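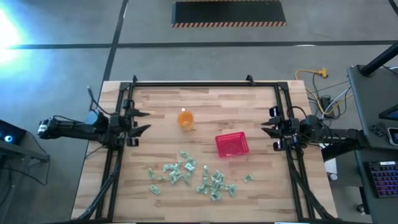 Clearing the Table at Clallell

In June we were working out how to keep small things together on the big table at Clallell. The test was a simple one. Scatter a lot of little pale green pieces over the wood, put a basket within reach, and tidy up. Gülizar Gezer picked the basket and Desmond Tran wrote the captions.

The table has a butcher-block top made of narrow strips, some cream, some tan, a few with a pinkish brown tone. Pale green shows up well enough on it, but pieces that end up in a heap are harder to tell apart – the twisted and crumpled ends overlap.

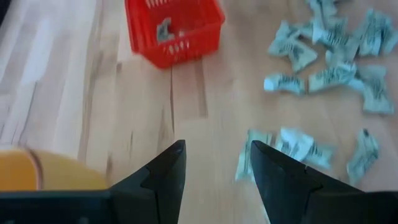

One piece in the red basket, with plenty more on the wood.

The basket is plastic and has openings in the walls, so you can tell from the side if there is anything in it. We like it better than the deep bin we had before, where the last few things always got left at the bottom. The orange container stays on the table too, to the left of the basket.

A full basket and a few stragglers, with the orange container still standing farther back.

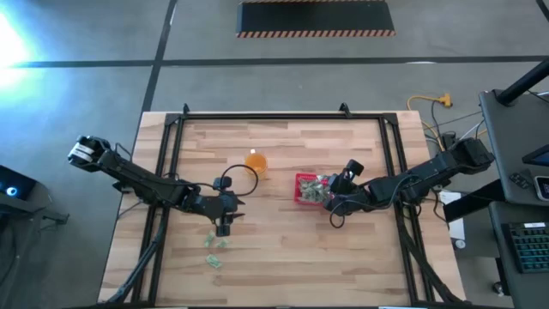 Silviu Pop asked if a larger basket would save time. We tried one from Bestinine later in the month and went back to the small one, which is easier to carry to the shelf and takes up less of the table. The larger one now holds tape and string in the Altness room.

Kaan Polat is putting together the next set of pictures, on sorting by color. It will go up on this page when he has finished the captions.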